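**Progress note to Fullstead – shared kitchen refit, March**

Dear Feven,

You asked for something shorter than last time, so the saga of the drawer runners has been cut to this sentence. They run.

**Money.** Of the $200 set aside for dish drying, we have spent $172. The rest stays in the kitchen line until we have settled on hooks. Jenel quoted for a built-in drying cabinet as well, and I have filed that quote where it can't frighten anyone.

**Racks.** We looked at two. The Bogale one is handsome and takes up as much counter as a sleeping dog. The plain wire one has upright prongs that hold plates on edge, and it leaves room to put a plate down beside it, a luxury we had forgotten existed. We are going with wire.

**Plates.** The plain white set has been retired with chips. Its replacement has a black floral pattern and an orange-brown rim. Opinion at the house is divided between "cheerful" and "a lot before breakfast." I am in the second camp but have been outvoted.

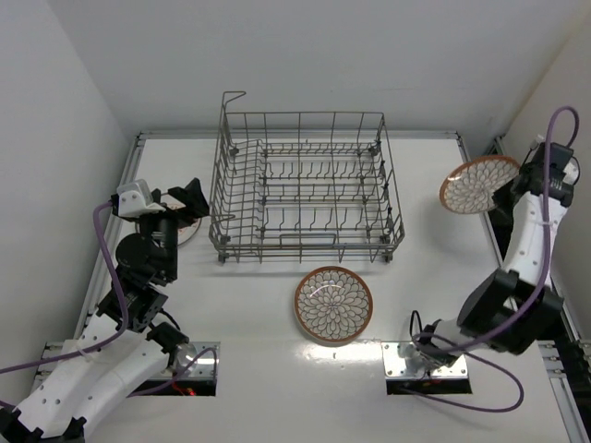 *Wire rack and patterned plates, rack still to be filled.*

**Still open.** The tall hook at the back corner of the rack has no agreed purpose. Yeshi wants it for the dish brush, I want it for the towel, and we have both written to you about it separately, for which I am sorry.

The shelf over the sink is late. Triron sent brackets for a different shelf, then sent them again. A third parcel is promised before the end of the month.

**Next.** Hooks, shelf, and a sign asking people to put bowls at the back. We'd like to move up to $50 from the paint line to cover the sign and a better drip tray, if you're agreeable. A one-word reply is fine.

Yeshi Yimer is sending the receipts under separate cover – in order, this time.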